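Accueil > Aménagement > Chambres > Galerie : chambre basse, rangement au sol

Galerie : chambre basse, rangement au sol

Dossier suivi par Kojo Nartey - mis à jour en novembre

Cette page complète la fiche « Petits volumes » et documente une chambre à couchage bas, côté textile et côté rangement. La pièce relève du programme Arthur, consacré aux chambres sans meuble de chevet ni commode : tout ce qui traîne d'ordinaire sur une table de nuit doit trouver sa place dans un contenant posé au sol, au pied du lit ou à côté. Le protocole a été mis au point à Prondorthorpe, dans un logement où la surface utile de la chambre ne permettait pas d'ouvrir un tiroir devant le lit.

Les vues sont accompagnées de notes de travail. Elles portent sur le couchage, le revêtement de sol, le contenant et le tri des petits objets. Les références commerciales des textiles n'ont pas été relevées.

Vue 1 - Le pied du lit et le panier

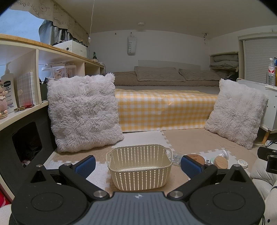
Le contenant retenu pour le tri doit rester déplaçable d'une main, même plein, et passer sans effort du sol au dessus du lit. Nous écartons donc les caisses à couvercle, trop hautes, et les boîtes en carton, qui se déforment à la base. Le panier crème, ajouré sur les côtés et pourvu d'une anse à chaque petit côté, répond à ces deux critères ; il est posé vide sur les dalles, les objets à classer restant à sa droite. Les parois ajourées laissent contrôler le contenu sans vider, et le fond se nettoie à l'éponge.

Couchage. Plateforme basse, jupe à carreaux vichy jaune et blanc retombant sur la face avant, couette matelassée beige, deux oreillers beiges en tête. Le panneau de tête est blanc et uni. La retombée du tissu doit s'arrêter à 10 mm du sol : plus longue, elle se prend sous les dalles quand on les soulève ; plus courte, elle laisse voir le dessous du lit.

Coussins. Deux pièces à poils longs, blanches, de tailles différentes. La grande s'appuie contre la face avant du lit. Ce type de fibre retient la poussière du sol ; prévoir un secouage à l'extérieur avant chaque aspiration de la pièce, et un passage en machine à 30 °C, essorage lent, sans assouplissant. Le séchage se fait à plat. Un séchage sur fil tasse les poils d'un seul côté.

Sac suspendu. Un sac de tissu blanc, imprimé verticalement « SWEET7 », est accroché au mur du fond. Les contenants muraux sont admis dans le programme à condition de ne recevoir que du textile ou du papier. Les objets durs vont au panier.

Sol. Dalles de mousse emboîtables, beige et blanc cassé. La pose se fait à sec, sans colle ni adhésif, en partant du mur de tête. Laisser un jeu de 6 mm en périphérie, la mousse se dilatant légèrement en été. Après la pose, marcher sur chaque joint, puis reprendre à la main les dents qui remontent. Un joint mal fermé accroche l'embout de l'aspirateur et finit par ouvrir toute la rangée.

Note sur l'entretien des dalles

La mousse supporte l'eau tiède et le savon noir dilué. Elle ne supporte ni l'alcool, qui la ternit, ni la vapeur. Les dalles claires marquent davantage que les dalles beiges, surtout dans la zone de passage ; une permutation tous les six mois répartit l'usure. Repérer au préalable l'emplacement de chaque dalle par un numéro au crayon sur l'envers. Notre calepinage en comporte 21, coupes comprises, et la remise en place sans repère nous a coûté une demi-matinée.

Pour les coupes en bordure, utiliser un cutter à lame neuve et une règle métallique, en deux passes. La première entame la surface, la seconde traverse. Une coupe en une seule passe donne un chant oblique et le bord se relève au bout de quelques semaines.

Vue 2 - Les petits objets avant classement

Le tri s'effectue directement au sol, panier à portée de main. Nous procédons par famille et non par taille : ce qui se branche, ce qui mesure, ce qui se pose sous un verre, ce qui se fixe au mur. Chaque famille reçoit un sachet ou une petite boîte, puis l'ensemble rejoint le panier.

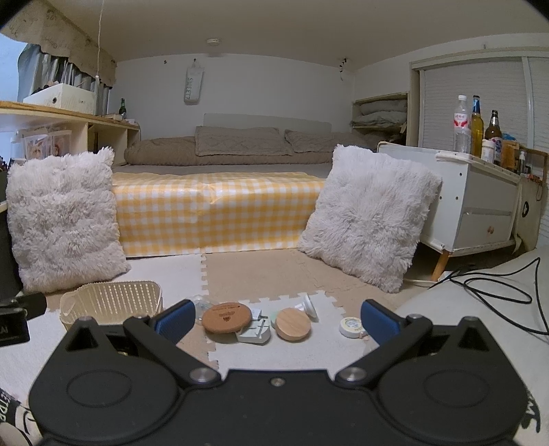 Les objets électriques passent en premier. Un adaptateur laissé en vrac avec des pièces métalliques finit rayé ou tordu au niveau des broches ; on l'isole dans un sachet de tissu fermé, seul ou avec un autre adaptateur, jamais avec le reste. Les mètres à ruban vont dans la deuxième famille, ruban rentré jusqu'à la butée. Les sous-verres et les disques de bois se rangent à plat, au fond du panier, où ils servent d'assise aux pièces plus légères. Le liège craint l'humidité : ne pas le placer contre un textile qui sort de la machine.

Les emballages en plastique transparent ne sont pas conservés, sauf s'ils portent une notice. Les ventouses sont rincées, essuyées et rangées face souple vers le haut, sans rien dessus. Les boîtes rondes à couvercle restent fermées et debout. Si un couvercle a perdu son pot, il attend un cycle de tri complet au fond du panier avant d'être écarté.

Ordre de remplissage

Fond : pièces plates et rigides.
Milieu : boîtes fermées, mètres, petits contenants.
Dessus : sachets de tissu, ventouses.
Hauteur maximale : le bord supérieur des parois. Rien ne dépasse, sans quoi le panier accroche la jupe du lit quand on le pousse.

Emplacement du panier

Deux positions ont été essayées. La position latérale, le long du lit, gêne le lever. La position au pied du lit dégage le passage mais impose de déplacer les coussins pour changer la literie. Nous avons gardé la seconde. Le grand côté du panier se place parallèlement à la face avant du lit, les anses tournées vers les côtés, ce qui permet de le tirer sans se pencher au-dessus du matelas.

Matériel de pose et fournitures

Règle métallique et cutter : atelier Welwood.
Sachets de tissu à cordon : Trikeck, lot de 10, coton écru, lavables à 30 °C.
Crochet mural : modèle à visser. Les modèles adhésifs ont été abandonnés, leur tenue sur peinture mate étant irrégulière.

Les cotes de calepinage sont disponibles sur demande auprès de Kojo Nartey. La fiche suivante du programme Arthur traitera des entrées étroites et des patères en rang simple.

Voir aussi : Petits volumes - Literie basse, aération et sommiers - Dalles de mousse, découpe et pose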